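Keep the Case

When my neighbor moved to Flukarstead, he left a box of tools on the curb with a note that said free. The drill was gone in an hour. The molded black case it came in was still there the next morning, and I took it home.

I think we throw these cases out too easily. People buy a tool, pull it out, hang it on a hook and put the case in the trash with the cardboard. Then the bits go into a jar, the manual goes into a drawer and the charger ends up in the car. 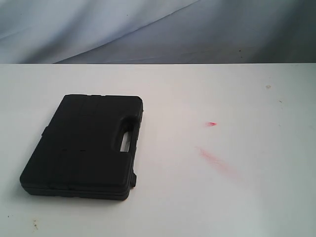

Is a hard case worth the shelf space? It is if you carry the tool out of the house more than 2 times a year, and most of us do.

The complaint I hear most is that a molded case fits one thing and nothing else. That's true of the worst ones. At the repair shop in Lomstead where I help out, we cut the inside ridges away with a utility knife and line the bottom with felt. It takes some 20 minutes – less with a sharp blade.

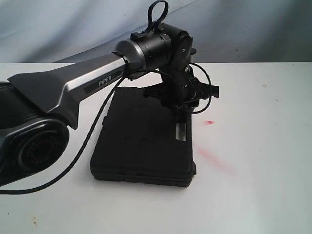 Gyu-bin Choo wrote in to say that a canvas bag does the same job, weighs less and folds flat when it's empty. I own a canvas bag. It doesn't stack, and I have bent two drill bits in it.

A case with a flat lid goes under a bench or on top of another case. It has a handle where you expect one. Mine has a strip of tape on the end that says what's inside, and I haven't hunted for the hex keys since August.
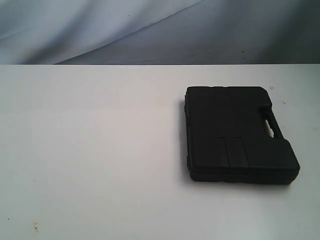 A hard-shell case with a molded handle, closed.

If you really don't want yours, leave it with the tool when you give the tool away.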